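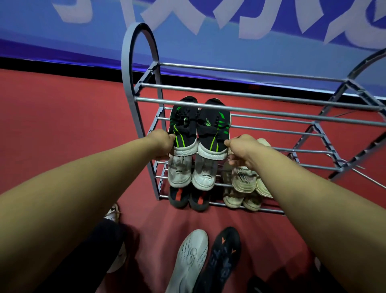 Black and green trainers going up on the top tier of the new rack.

Shoes off, shoes up: the rack has arrived at Pirkside

Well, we have a shoe rack! A proper grey metal one, with rounded ends and long bars running between them, and if you have ever picked your way into the hall across a sea of other people's footwear you will know why I am so pleased to be writing this.

Regulars at Pirkside will remember the red carpet going down in October. It's a lovely thing to walk on and it has made the main hall feel like a different place, but it came with the shoes-off rule, and the shoes-off rule came with a heap. The heap began by the door in a fairly civilised way, with pairs more or less together, and by the end of a busy evening it had spread as far as the radiator. The toddler group lost a left sandal in it (found two weeks later inside a wellington). I went home in somebody's size 6 loafers after the quiz and only noticed at the bus stop — if they were yours, they are still in the office with your name not on them.

So when Taha Ouali put a note in the suggestions box asking whether we could have "anything at all with bars on it", there was general agreement. Taha runs the beginners' badminton and has spent more time than most of us on his hands and knees matching up white trainers. He looked at wooden cubbyholes, which were handsome but swallowed half the corridor, and at a canvas hanging thing from Quinlan that would have been fine for slippers and hopeless for boots. The metal rack won. It came flat, with a bag of bolts and a sheet of drawings, and Conall Fahy put it together on the hall floor one evening with a mug of tea beside him and the radio on. He would like it known that there were no bolts left over.

The thing I like best is the slope. The tiers are slanted, so your shoes sit at an angle with the toes up and the heels towards you, and you can take hold of the heels and lift a pair straight off without bending double or poking your fingers inside. It sounds such a small thing, doesn't it? But I've tried it with trainers, with my walking shoes and with a pair of very old plimsolls, and all of them were easy to put up and easy to find again. You can see the pattern on the side as well, which helps enormously when you are one of the many people here who own black trainers. A flash of green is a great advantage. I am considering coloured laces for mine.

It's open all the way through too, just bars and air, and I'm hopeful about what that will do for damp shoes on wet evenings. The old heap never dried. I shall say no more about the old heap.

How we'd like to use it

We've kept this very simple and there's no laminated notice (yet). Put your pair side by side with the toes pointing up the slope and the heels out. Tall people, please use the top tier if you can manage it and leave the lower bars for children and for anybody who prefers not to reach. The lowest bars are close to the carpet and are just right for small feet, and the toddler group has already been told that the bottom is theirs, a piece of news that was received with tremendous seriousness.

Knock off the worst of the mud outside. The scraper is to the left of the step and the stiff brush hangs on the hook above it. If your boots are truly filthy, stand them in the plastic tray in the porch and they can come in when they've dried. Gaps between bars mean that mud from the top tier ends up in the shoes of whoever is underneath, and Conall has pointed out that he is usually underneath.

Heels and very narrow shoes take a moment's thought. Imo, who teaches the tango class and has more pairs of heels than I've had hot dinners, found that they sit best if you hook the heel over the front bar and let the sole rest back. She demonstrated this with some style. Slippers and ballet flats are happier laid across the bars, and flip-flops can go wherever flip-flops like to go.

Please don't hang coats or bags on the rounded ends, tempting as they are. The pegs in the corridor are there for that, and there are plenty free at the far end beyond the noticeboard where everyone forgets to look.

What it cost, for those who like to know

The rack came to £94, delivery included, and it was paid for out of the cake stall, which took £342 over the spring. That's an awful lot of lemon drizzle, so thank you to everyone who baked and everyone who ate. The remainder has gone into the pot for new curtains, and the pot now stands at £446. We're getting there!

Several of you have asked whether there will be another rack. I'd love one. On a quiet evening a single rack is ample, but when badminton is coming out as tango is going in there may well be some overflow, and Taha thinks 2 racks end to end would look rather smart. We'll see how we get on with this one over the summer. If you come in and find it full, line your shoes up neatly beside it, and tell one of us on your way out so that we have an idea of which evenings are the squeeze.

Odd shoes

Clearing the heap turned up a few orphans, and I've put them in the crate under the office window. At present it holds a navy canvas pump (right foot), one child's football boot with a yellow stud missing, a pair of grey felt slippers, and a single brown brogue that has been polished beautifully and must surely be missed. There's also an umbrella marked Uneck which isn't a shoe at all but seemed to want company. Anything still in the crate at the end of next month will go to the charity shop, apart from the brogue, which I can't bear to part with until I know the story.

Come and have a go with the rack next time you're in. The hall is open from half past nine most mornings and the kettle is generally on by ten. Do bring socks, as the floor can be chilly near the door first thing, and if you have spare pairs in good condition there's a basket on the office shelf for anyone who turns up in bare feet and sandals.

Notes for the next newsletter should reach me in the office by 6/5/21, on paper or by email, and I'm particularly short of recipes.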